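Paperboard tray

A paperboard tray is a shallow, open container made from folded or pressed board. It has a flat base and low walls and is used to hold, sort or carry small goods. Trays are made either as products in their own right or as one half of a two-piece box, in which case the upper part is called the lid and may be turned over and used as a tray.

Materials

Most trays are cut from solid board or from lined greyboard. Solid board with a weight of 400 grams per square metre is common for light goods such as stationery and confectionery. For heavier contents, board of 800 grams per square metre is used, or thinner sheets are glued together. The inner face is often left white and unprinted, as uncoated board takes pencil and ink well. The outer face may be printed, varnished or covered with coloured paper.

Construction

A folded tray starts as a flat blank. The blank is cut and creased in one pass, after which the walls are raised and fixed at the corners. Corners may be glued, stapled or locked with tabs. Glued corners give the cleanest appearance, while locked corners allow the tray to be stored flat until needed.

In a rigid tray, the board is scored and not creased. The corners are held with paper tape, and a printed wrap is then glued over the outside and turned in over the top edge. The depth of the turn-in varies. A short turn-in leaves a narrow coloured rim with plain board below it, and a full turn-in covers the wall down to the base.

Fit of lid and base

The lid of a two-piece box must be slightly larger than the base. The usual allowance is 2 millimetres on each side for folded boxes and 3 millimetres where both parts are wrapped. Too small an allowance traps air and makes the lid hard to lift. Damp storage causes board to swell and has the same effect.

Regional practice

The box works at Brasutberg supplied trays to the seed trade and sold them by depth. The Tetside pattern, named after the district where it was first cut, has one wall lower than the others so that the contents can be slid out. Asfaw trays are deeper and have double end walls. The Cuteo range, introduced in October, combined the two patterns.

Marking

Trays used for sorting are commonly marked on the base or the end wall. Pencil is preferred where the tray is to be used again.
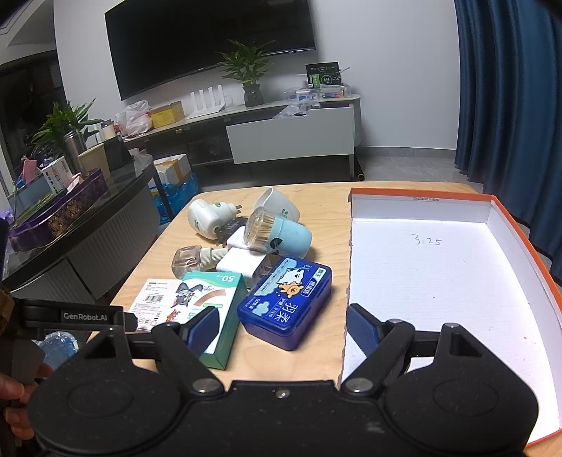 Marks on the end wall remain readable when trays are stacked crosswise, whereas marks on the base are hidden once the tray is filled.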